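Household chore robots

Household chore robots are machines meant to take on everyday jobs in the home, such as laundry, dishes and tidying up. Single-task machines like robot vacuums have been common for years. General helpers are a much younger and more exciting field, and laundry has become one of its favourite tests.

Handling the basket

A laundry basket is light but awkward. It tips when lifted by one side, and whatever is inside slides about. People correct for this without thinking, while a robot has to work out where to hold the rim and how far it can lean.
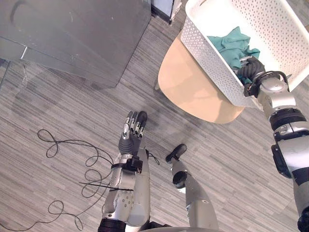 A humanoid robot holding a white laundry basket by the rim, with a teal-green cloth inside.

Handling cloth

Cloth is harder still, and wonderfully so! A shirt never lands in the same shape twice, so there is no fixed place to take hold of it. The Trilteria trials, run by the Vallard workshop, score picking up, moving and folding separately. In the April round, 1114 attempts were logged over 4 tasks, and the best entry picked up a single cloth 90 per cent of the time. Folding lagged far behind.

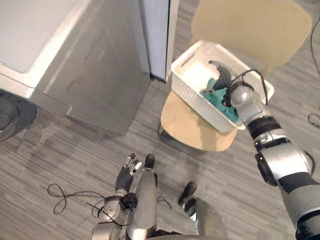 Gripping a crumpled teal cloth in a basket.

Current state

Machines can now do parts of many chores, often slowly. A full wash, from basket to cupboard, remains out of reach for most of them.

See also: Gelluretti gripper; Lencho folding test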